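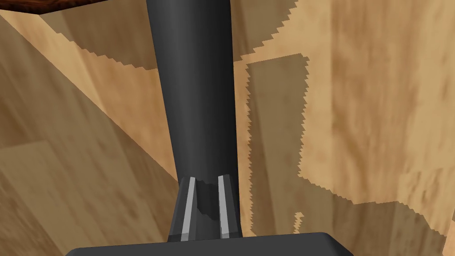
Home | Opinion | Local | Letters | Subscribe

Towns should stop sealing their old wood floors under carpet tile, and Bañuelos should be the first to quit. The library there is getting 18 rooms redone, and the plan calls for glue-down tile over boards that have held up for decades. I have seen the tile samples, and they are all one flat gray. Planks in tan, honey and orange-brown, with the grain showing, are easier to live with than that. They also hide dirt better.

The usual case for carpet is noise. I take that seriously. Rocío Cortés runs the reading hour, and she told me that chair legs on bare boards drown her out. Felt pads cost the library $67 a room. Tile costs $300 a room before anyone moves a shelf, and the glue has to be ground off if the next director changes her mind.

The other case is cleaning. Trevero, the contractor, wants the job done in August and says boards need more care. They need a damp mop and a new coat of finish now and then. Carpet needs a vacuum every night and gets thrown out when it stains.

Montserrat Serrano, who sits on the town council, says the money is already set aside. Money set aside can be spent on sanding. There is a sign-up sheet at the front desk against the tile, and it had 100 names when I signed. The council meets at 7 p.m. in the old gym, which still has its wood floor.

We use cookies to improve your visit. Accept | Manage settings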